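夹爪对着墙看了一晚上

24/02/2024 杂记 / 干活 / 踩坑

先把结论扔这儿，赶时间的看完这段就可以走了：四元数的顺序错了。对，又是四元数。我知道。别骂。
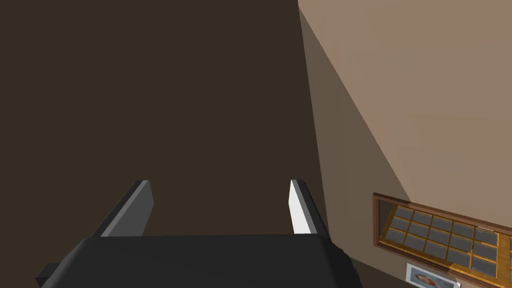
骂也行，反正 Adesuwa 以经骂过了。

事情拖了一个多星期才写，这几天一直在补测试、补文档、补觉。今天早上终于能坐下来，咖啡在左手边，写到哪算哪，不排版了。

背景简单说一下。Wallin 是我们组内部的项目名，在室内场景里做抓取和归位，一条臂，一个平行夹爪，腕部有相机。先在仿真里跑，跑过了再上真机。仿真用的是 Vastik，夹爪是 Grullex 的，驱动是我们自己包的一层。包这一层的人是我，后面会用到这个信息。

年前大家都急着收尾，Obinna 把运动学那一块的库升了个大版本，因为老版本在新系统上编译不过。升级本身没毛病，他发了说明，说明里也写了，旋转的表示从 wxyz 改成 xyzw。我看了。我还回了个“收到”。然后我去把代码里所有构造四元数的地方改了一遍，全局搜索，一个一个改，改完跑单测，全绿，合并，下班。

配置文件没改。

就这么一句。配置文件里有几个手写的位姿，home 一个，观察一个，恢复一个，都是很早以前有人示教完直接把数抄进去的。yaml 里就是一个列表，四个数，没有字段名。全局搜索搜不到，因为它根本不叫 quaternion，它叫 rot。谁起的名字我就不查了，git blame 查出来大概率还是我。

好，那为什么没有马上炸。

这个是我觉得最值得写的部分，也是我那两天想得最久的部分。

home 位姿是夹爪竖直朝下。绕 x 轴转半圈。老顺序写出来是 0, 1, 0, 0，w 是零，x 是一。拿新顺序去读，变成 x 是零，y 是一，绕 y 轴转半圈。绕 y 转半圈是什么样？还是竖直朝下。只是绕着自己的轴差了半圈。而平行夹爪两根手指是对称的，差半圈，从外面看一模一样。

一模一样！抓也照抓，放也照放。唯一的区别是腕部相机到了另一边，画面倒过来了，可是下游的检测是先投到世界坐标再用的，外参跟着一起转，结果也对。只有末关节的角度不一样，谁没事盯着末关节看。

所以升级之后我们在 home 附近怎么测都是好的。观察位姿也一样，也是竖直朝下。演示都给 Thibault 看过了，他还挺满意。

坏的是恢复位姿。恢复位姿也朝下，但是多绕了一个直角，当时这么设是为了让线缆别缠在肘上。老顺序写是 0, 0.707, 0.707, 0。你拿新顺序读一下：x 零，y 0.707，z 0.707，w 零。算一下工具轴指哪。

平的。水平指出去。

我在纸上算完那一下真的后背一凉。一个朝下的位姿，换个读法，变成水平的，而且是完全合法的单位四元数，归一化检查过得去，工作空间检查过得去（位置没变，只有朝向变了），逆解也有解。所有的关卡都是绿灯。

然后说为什么仿真里跑了一整夜也没发现。

那天晚上的批量评测是 1000 个回合，跑了 9 个小时，我睡前挂上，早上来看报表。成功率很漂亮，比升级前还高了一点点。我当时的想法是，哦，新库的逆解好一些，不错。截图发群里。有人点了赞。

现在回头看这张截图我想钻地里去。

成功率为什么高呢。评测脚本里有个分支：回合如果进了恢复流程，并且在恢复流程里超时，状态记成 SKIPPED，不记成 FAILED。原意是好的，早先 Vastik 偶尔会卡物理步，卡住的回合不该算在策略头上，所以加了一个 skipped 把它摘出去。分母里不含 skipped。

于是，凡是抓丢了、要回恢复位姿重新看一眼的回合，手腕就翻平，相机对着墙，什么都检测不到，等，再等，超时，跳过。从分母里消失。而抓丢的回合本来就是难的回合。难的全没了，剩下的当然漂亮。

后来翻出来数，大约 170 个。

将近五分之一没了，报表上一个字都没有。不对，有一列，在最右边，要横着滚一下才看得到。我屏幕小。好吧这不是理由。

仿真里其实是有录像的。每个回合存一段腕部视角。我们平时只看 FAILED 的，点进去一个个翻，SKIPPED 的没人点，因为默认它就是物理卡了嘛。等出事以后我才去点。一段接一段，全是夹爪张着，什么也没夹，对着墙。安安静静。一直到超时。看得我有点难受，说不上来，像是谁在办公室门口站了一晚上等人开门。

然后是真机。

本来按流程，上真机之前要有人抽看录像，包括 skipped 的。这个流程是去年 July 写的，写在 wiki 里，我写的（对，又是我）。那天我没看。报表漂亮，时间紧，下午有人要用场地，Ifeanyi 在 Vasetport 那边已经把工位腾出来了，电话里问我能不能部署，我说能。

就“能”一个字。没多想。

Vasetport 那台臂旁边有个金属架子，放零件盒的。正常情况下夹爪一直朝下，架子在侧面，碰不着。规划里有架子的碰撞体，但是夹爪的碰撞体是我包驱动的时候简化过的，一个竖着的盒子，而且——这里是第二个坑——它是挂在法兰上面的一个固定朝向的盒子，没有跟着末端转。当时图快，想着反正永远朝下。注释都写了：TODO 跟随末端姿态。TODO 在那儿躺了多久我不想算。

所以规划器以为夹爪是竖着的，离架子远得很。实际上夹爪平着扫过去。

前面几次抓取都正常。Ifeanyi 说他都准备去倒水了。然后有一个盒子抓滑了，掉回台面，臂抬起来，进恢复流程，手腕开始翻。他说他第一反应是“这动作没见过”，手就往急停上放了。没按。他后来特别后悔没按，反复讲，我说换谁都会等半秒的。

等的那半秒，夹爪侧面磕到架子的立柱。

速度不快，部署时候限速是开着的，这个万幸，限速是 Kanyarat 坚持每次新版本头一天都要开的，以前我还嫌她啰嗦。碰上之后力矩超限，臂自己停了。他同时也按了急停。日志里两个事件挨得很近，谁先谁后看不太出来，两边时钟没对齐，这又是另一个话题。

人没事。人在围栏外头。先把这句写清楚，因为群里传到后面有人问我谁受伤了，没有，没有人受伤。架子歪了，零件盒掉了一地，夹爪一根手指的安装座有裂纹，换了件。

但是！

还有更难看的。停了以后，复位，大家以为是盒子抓滑了带歪了什么，或者哪里线缆挂了一下，检查了一圈没看出名堂，把架子扶正，又跑了。又进恢复流程，又翻。这次 Ifeanyi 手就在按钮上，按得快，没碰着。然后，还没完，有人（不点名，就是我，远程）说会不会是示教器那边的旧程序没清干净，清一下再来一次。

第 3 次。一样。按停。

到这一步才有人说，别跑了，把电断了，看代码。说这话的是 Adesuwa。她当时在开别的会，看到群里消息直接打过来，原话我就不放了，意思是你们在拿一台不知道为什么动的机器反复试它还会不会动。

她说得对。我后来想这个事情，比四元数那个错更让我不舒服的就是这一段。顺序写反，谁都可能，迟早会有。可是机器做了一个没人能解释的动作，我们的反应是再来一次看看。写仿真写惯了，错了就重来，重来没有成本，手感就是这样养出来的。我坐在自己桌子前面，看的是远程画面，跟看仿真窗口没什么两样。一样的角度，一样大的窗口，说“再来一次”的时候心里真的一点分量都没有。站在那儿的是 Ifeanyi。

给他道歉了。他说没事，下次你过来站着。行。

查原因反倒快。日志拉下来，目标位姿打印出来，Obinna 看了一眼那四个数，说，这是老顺序吧。前后没几分钟。他也挺懊恼，觉得升级说明应该写得更大声。我觉得他写得够清楚了，“收到”是我回的。

中间我还走了个弯路，记一下，万一有人搜到。我一开始怀疑是逆解跳支，就是腕部奇异附近两组解来回跳，动作看起来也是手腕猛翻。特征有点像，但是不一样：跳支的话终点姿态应该是对的，只是路上难看；我们这个是终点就不对，而且每次停在完全相同的姿态上。每次都一样，就先去查目标，别查求解器。这条我抄在便签上贴屏幕边上了。

还有一个弯路，查过相机外参。因为 skipped 的录像里相机对着墙，我先想的是相机坐标系是不是装反了。不是。录像里手指跟画面的相对关系一直是好的，手指在哪儿还在哪儿，那就说明相机和夹爪是一起转过去的，问题在它们前面。早点想明白这个能省一顿午饭的时间。

改了什么，流水帐：

配置里的姿态全部改成带字段名的写法，x y z w 各写各的，不许再写裸列表。解析器遇到裸列表直接报错退出，不警告，报错。警告我们没人看。

加载位姿的时候多一道检查，每个命名位姿旁边必须写一句“工具轴大致朝哪”，down 或者 forward 之类，加载完算一遍，对不上就不启动。看起来很笨。笨的好。这道检查如果早有，当天晚上就会拦下来，连一个回合都跑不了。

单测里加了不对称的姿态。以前测试用的全是单位旋转、转半圈这种“好算”的，好算的刚好都是换了顺序也看不太出来的。现在用随手敲的一组难看的数，三个轴都有分量，谁换顺序谁死。

夹爪碰撞体跟着末端转了。那个 TODO 删了。删的时候没什么成就感。

评测脚本：skipped 放回分母旁边，和成功率写在同一行，超过一个很小的比例整个报表标红，不出成功率这个数。Kanyarat 一开始想直接取消 skipped，统统算失败。我俩争了一会儿，最后折中，只有仿真自己上报了物理卡步的才允许跳过，恢复流程里超时的一律算失败。改完把那一晚的数据重新统计了一遍，成功率一下子掉下去，比升级前低一大截。看着挺惨，但是心里踏实。

群里那张截图我没撤回。在下面回了一条更正。

真机那边的规矩也改了，这个是 Adesuwa 定的，没得商量：出现没见过的动作，停，断使能，找到原因并且写下来之前不许复位再跑。远程的人没有权力说“再来一次”，只有站在旁边的人可以。还有，新版本头一天，按钮旁边的人不干别的，不看手机不倒水。限速照旧，开一整天。

Thibault 问要多久恢复进度。我说不知道。换以前我会报一个数，这次没报。他倒也没追，就问了一句录像能不能给他看看。给他看了 skipped 里随便挑的一段，他看了好一会儿，说，它就一直这样？我说一直这样，到超时为止。

他问，那它为什么不说呢。

这问题外行，但是我答不上来。它确实没说。恢复流程里检测不到东西，就等下一个画面，再检测不到，再等。代码里写的就是这样，没有一个地方去问一下“我现在看的方向对不对”。后来加了个很土的东西：进了恢复位姿以后，先看台面上贴的那个标记能不能看见，看不见就直接报位姿异常，停机，不等超时。仿真场景里也在同样的地方放了标记。昨天故意把顺序改回错的试了一次，马上就报了，日志一行红字，爽。

（故意改错这个事是在仿真里做的！真机断着电呢。别又来问我。）

说到仿真场景顺便吐槽一句，跟事故无关。Vastik 自带的那些室内场景，墙、窗、挂画什么都有，就是没几个是给机械臂用的，台子高度经常不对，我们每次都要自己调。有人有整理好的版本麻烦发我一份，邮箱在关于页。

剩下没弄完的，记给自己：

两边时钟对齐。急停和力矩超限到底谁先，现在说不清，写事故报告的时候这一栏是空的，很难受。

老数据里还有多少批次是受 skipped 影响的，要往回翻。升级之前恢复位姿是好的，理论上影响不大，但是“理论上”这三个字我最近不太敢用。

驱动那一层再找一个人跟我一起看。一直是我一个人包一个人改一个人审，自己审自己的代码等于没审。Obinna 说他可以，下周开始。

wiki 那条抽看录像的流程，改成脚本强制，不点开看过不给部署的口令。点开了不看也没办法，但至少得点。

评论区上次有人问升级之后 Grullex 那边驱动有没有兼容问题，我这边没遇到，这次的事跟夹爪本身没关系，别赖人家，是我包的那层和我的配置。安装座裂那个也是撞的。

先这样，Ifeanyi 在叫我，我今天是再 Vasetport 这边写的，说好了这次我来站着。安装座换好了，待会儿上电，限速，我守按钮。咖啡凉了，不喝了。晚上要是有结果再在下面补一句。

补：晚上了。跑完了。我手里故意把几个盒子弄得很难抓，进了好些次恢复流程，手腕都是朝下的，没翻。按钮没按过，手倒是酸得不行，一下午不敢挪开。架子我们搬远了，搬到围栏那一侧去了，其实碰撞体修好以后不搬也行，Ifeanyi 说搬，那就搬。

再补：有人私信问为什么不干脆全用旋转矩阵。用了，内部存的就是矩阵，错就错在从配置读进来那一步。矩阵手写更容易错，九个数呢，而且行主序列主序又能吵一架。欧拉角更别提，我们组以前为了哪个轴先转吵到去楼下散步。写清楚字段名就行，真的，别省那几个字母。回头我把那个加载检查的代码整理一下放出来，没多长，等我睡醒。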